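Tips from a season of setting tables for the grippers

I have been recording kitchen chores for a learning system since February, and I've picked up more housekeeping habits from it than I ever did from running my own home. We gather examples all day long: pick up the cup, put it on the plate, move the bottle, do it again. My own tally passed 1477 last week (I keep it on the back of an envelope, so don't hold me to it). A few people in the Rastness group asked me to write down what works, so I'm putting it all on one page.

Start with the dishes. Pick cups in a color that stands out from your table, and skip anything very shiny if you have a choice. I like a plain plate and a cup with a rim you can see from across the room. Wash them the way you'd wash them for dinner, with a little dish soap and a rinse in hot water, and dry them all the way with a lint-free towel! Water spots look like nothing to you and me, but they do change how the light bounces.

Bottles are trickier than they look. A full one is heavy and a bare empty one tips if you breathe on it, so I fill mine up to the bottom of the label and screw the cap on tight. Leave the label on too - a clear bottle without one is awfully hard to pick out.

If you share a big room, agree on who gets which table before anybody puts a headset on. We settle it over coffee and it saves so much shuffling later.

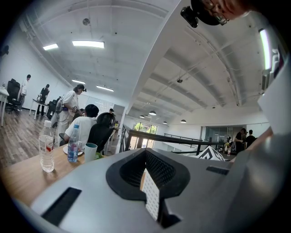
Two bottles, a teal cup and a white plate on the wood table, with the gripper up close.

Now the gripper itself. Crumbs and lint love the rubber parts, so go over them with a barely damp cloth and then a dry one. No spray cleaner, please! I tried it once on my old Ulto and the rubber stayed tacky for days. For the narrow slots I use a soft makeup brush, the cheap kind, and I brush outward so the dust doesn't end up deeper in. If there's a printed marker panel on yours, leave the wet cloth away from it completely and just dust it.

Head straps get grubby fast. Wipe the band after each person, and if you wear glasses, put them on first and the strap second, then tip your head down and check that nothing slides. Run the cable down your back or your side and clip it to your belt loop.

For the recording, go slow. Slower than that, even. I move my hand at the speed I'd use to carry a very full bowl of soup, and I change one thing between takes: the cup goes a bit to the left, or the plate gets turned. After 12 takes I stop and shake out my wrist, have some water, and look back at two of them to make sure the cup was in view the whole time. Keep the bad takes in their own folder and label them right away. I use masking tape and a marker on the storage cards too, and the tape peels off clean.

Our Lollar checklist also says to wipe the table between sets, and I'd add that you should let it dry before the plate goes back down. A damp ring under a plate makes it stick just enough to spoil your next take.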